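Community Help > Technology and Work > Robots and Automation

Going to a robot laundry open day, what should I be looking for?

Posted by Marlina Tarigan
Tags: open day, demonstration, folding, two-arm robots, small business

Hi all, hoping someone here has done one of these. I run a small wash-and-fold in Lamptey, mostly sports clubs, a couple of gyms and a physio. Trikov is having an open day in January where they show their two-arm robot sorting and folding clothes, and they've invited local laundries along. My sister-in-law sent me the link and I signed up before I'd thought about it much.

I've got 30 minutes booked with one of their people after the main demo, and I'd like not to waste it. I know clothes. I know nothing at all about robots. I've watched plenty of videos where the arm folds a tea towel to nice music and I can't tell from those whether it would last five minutes in my back room with a bag of footy jumpers that have come out of the dryer inside out.

Things I'm wondering:

Can I bring my own stuff for it to have a go at, or is that rude?
Do I need to know any of the technical words?
Is it worth taking my offsider (she does most of the folding and she's a bit nervous about the whole idea)?
Is there anything you wish you'd asked while you were there?

I'm not buying anything. I did get a quote from another mob last year for a folding machine, the kind you clip shirts into, and it came to $3,430 without delivery, and it only liked flat shirts in one size range. So I'm interested but a bit wary. Ta in advance!

3 answers, sorted by most helpful

Hakim Purba
Marked helpful by the poster

I went to one of these last winter! It was a different company (Novamard, over past the Skumetti turnoff) but the set-up sounds much the same, two arms and a pile of clothes and a bunch of us standing behind a line of tape trying to look like we knew what we were seeing. I do uniforms for a school group so I was there for the same reason you are. Long answer coming, sorry, I've had a coffee.

First thing, get there early and watch the bit before the talk. At ours the official demo was at 11 and it was very smooth, same shirt every time, and the presenter had clearly said the words a lot. But I'd turned up at half past nine because I misread the email, and two of the younger staff were still setting up and running it on whatever was in the box. I learned far more from that. It picked up a jumper by the wrong bit, put it down, picked it up again. One of them kept saying "give it a sec" under her breath. I found that really encouraging, to be truthful, because that's how I am with a fitted sheet.

Second, look at where the clothes start. If somebody lays the shirt out flat, face up, sleeves out, before the robot touches it, then a person has done the annoying half of the job already. Anyone who folds for a living knows the folding is quick. It's finding the shoulders that takes the time. So what you want to see is clothes starting in a heap, the way they land when you tip the basket. Ask them to scrunch it up and drop it. If they go a bit quiet, well, you've learned something there too.
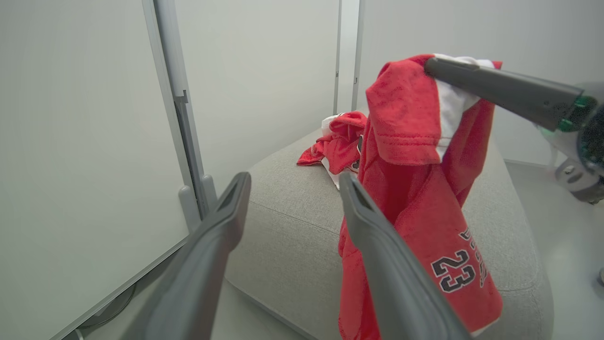
Reading time for this answer: 6 minutes

Sports gear is a really good test, so look out for whether they use any. A jersey like the red one, with the number 23 printed on it and the white trim on the shoulder, gives the arms a few different things to deal with in one garment. One gripper has it pinched up high by the trim and the rest just hangs there in a bunch, which is the moment I'd be watching closest. Where does the other arm go next? At ours it would lift, have a look, then reach for a second spot, and if the second spot was a good one you pretty much knew the fold would be all right. If it grabbed a bit of hem and a bit of sleeve together you could see the whole thing going pear-shaped from there. There was a lady next to me, Sekar Tuhumury, who's been in hotel laundry forever, and she was calling them out loud before they went wrong. She had a small audience by the end.

And have a look at the second one lying crumpled on the grey ottoman behind it. Two red and white garments close together like that are worth asking about. Can it tell where one stops and the other begins? I asked that at Novamard and the bloke was very straight with me, he said same-colour items touching each other was one of the things they were still working on, and that he'd sooner show me white on blue. I appreciated him saying it. I've had salespeople for ordinary dryers who were less upfront.

Now your actual questions.

Bringing your own stuff — not rude at all, but ring first. I took a polo, a pair of trackies and a netball dress with the velcro patches. They were happy to try the polo, had a crack at the trackies, and politely handed back the dress. Fair enough. If you bring something, bring two of the same, one clean and tidy and one that has lived a life. Old print goes stiff and new fabric is slippery and you want to see both.

Technical words, you need maybe two. "Gripper" is the hand. "Teleoperated" means a person is driving it from somewhere, often with a pair of handles, and the arms copy what the person does. That one matters! There's nothing sneaky about it, lots of these places have people drive the arms so that the machine can learn from it afterwards, but you do need to know which one you're watching. Just ask "is it doing that by itself or is someone driving?" Nobody minded me asking. At ours it was by itself for the polo and driven for the trackies, and they told us so when asked, though I don't think they'd have brought it up.

On your offsider: take her. Absolutely take her. I took Azlan from my place, who'll probably turn up in this thread, and he was dead against it in the car and then spent most of the visit with his nose over the tape. He also spotted that the folded pile was leaning, which I'd missed completely.

What I wish I'd asked: what happens when it drops something. I saw it happen once, a sock went over the side, and a staff member just stepped in and picked it up. I've no idea whether it would have noticed. In my shop a dropped sock means a phone call from a parent.

Also ask how many goes it has had at the thing you're watching. They told us the polo had been practised with 2,000 folds and the trackies with 57. Which explained everything, really. I'd written "bad at trousers" in my notebook and had to cross it out and write "new at trousers".

Take a notebook, wear decent shoes (concrete floor, no chairs) and eat first. The sausage rolls went very quickly.

Azlan Siregar

Yep, turned up. For the record I wasn't dead against it, I was tired.

I'd add a few things from someone who does the folding and doesn't do the books.

Time it yourself. Use your phone, start when the hand first touches the pile and stop when it lets go of the finished fold. Don't go by the video they put up on the screen, the one we saw was sped up, and it did say so in the corner in small letters. I was a lot faster than it was. But then it doesn't go to lunch, and I did stand there wondering what it would get through overnight with the lights off.

Feel the fold afterwards if they'll let you. They let us. Ours looked neat from the top and when I picked it up one sleeve was just sort of tucked in and hoping for the best. For a club bag that's fine. For a shelf in a shop I'd be doing it again.

Watch the fingertips too. I was worried they'd pull threads or crack the numbers, so I went over the polo pretty closely when we got it back and I couldn't find a mark on it. One polo isn't much to go on, and I'd want to see what an old jersey looks like after a season of it. Ask them what the tips are made of and how often they change them. I forgot.

Marlina, about your offsider being nervous. When we went, somebody asked in front of everyone "so how many staff does it replace" and I felt my ears go red. If you can, ask that sort of thing in your private bit, or better, ask her in the car on the way home which part of the job she'd happily hand over. Mine was pairing socks. They don't do socks yet.

Raimo Rautiainen

Went to a car factory one once, welding robots, very loud, brilliant day out. Not clothes but take earplugs just in case. Parking was shocking.

Comments on this page

Marlina Tarigan: Oh this is so good, thank you Hakim and Azlan. I rang Trikov this morning and they said bring whatever I like as long as it's clean and has no pins in it. I'm taking two of the under-14s jumpers, one brand new and one that I think has been through three brothers. Offsider is coming. She's asked if she can be the one with the stopwatch.

Marlina Tarigan: And thanks Raimo, I'll chuck some earplugs in.

Hakim Purba: Laundry one was very quiet for what it's worth, you could hear the fabric. Put up a post after you've been? I'd love to know how they go with the old jumper, and whether anyone has got an answer on the dropped socks.

Azlan Siregar: Ask about the fingertips!!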